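Clamerham Children's Museum
Learning pages for ages 8 to 11

Why do we sleep?

Every animal that scientists have studied closely takes some kind of rest. Bats may sleep for most of the day. Horses can doze while standing up. People spend close to a third of their lives asleep, and children need more sleep than adults do.

What happens when you fall asleep?

Sleep comes in stages. In the first stage you are only just asleep, and a small noise can wake you. Your breathing slows down and your muscles relax. Next comes deep sleep. This is when your body does much of its growing and repairs small injuries, such as a scraped knee.

Later, you enter a stage called REM sleep. The letters stand for "rapid eye movement", as your eyes move quickly behind your closed eyelids. Most vivid dreams take place during this stage. Your arm and leg muscles stay very still, so you do not act out what you are dreaming.

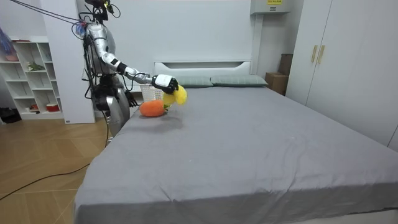
You pass through these stages several times each night. Between them you may wake for a moment, roll over and go back to sleep. Most people do not remember this in the morning.

How does your body know it is bedtime?

Deep inside your brain is a tiny group of cells that works like a clock. It takes its signals mainly from light. When evening comes and the light fades, your brain releases a chemical called melatonin (say "mel-a-TOE-nin"), which helps you to feel sleepy. Bright light late in the evening can delay it – even the light from a tablet.

How much sleep do you need?

Most children of primary school age need at least 9 hours a night. Some need more. A person who has not slept enough may feel grumpy, find it hard to remember things, or have trouble paying attention in class.

Try this at home

Keep a sleep diary for one week. Each morning, write down when you went to bed, when you woke up and any dream you remember. Colour in a star for each night you slept well.

Words to know

Melatonin: a chemical made in the brain that helps you to feel sleepy.
REM sleep: the stage of sleep in which most vivid dreams happen.

Written by Evangelia Margaritis, Learning Programmes
Page last reviewed: Aug 12, 2022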